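Chapter 4
Bins, Boxes and What We Put in Them

I used to think a container was the dull part of any storeroom. Then I spent a September at the Plangate depot, where I had 39 bins to sort through before lunch, and I started looking at the insides - the slopes, the seams, the scuffs.

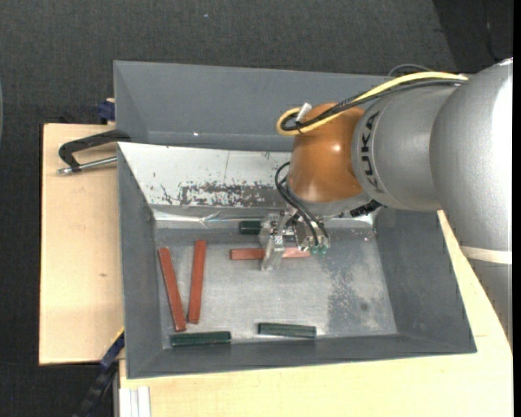 Figure 4.1 A gray bin with sloping inner walls. Note the flaked paint on the white panel.

Sloping walls help small parts slide to the middle, so you aren't digging in corners. They also take a lot of knocks! In this chapter we'll read wear marks, compare tapes and patches, and pick a bin for 16 everyday jobs.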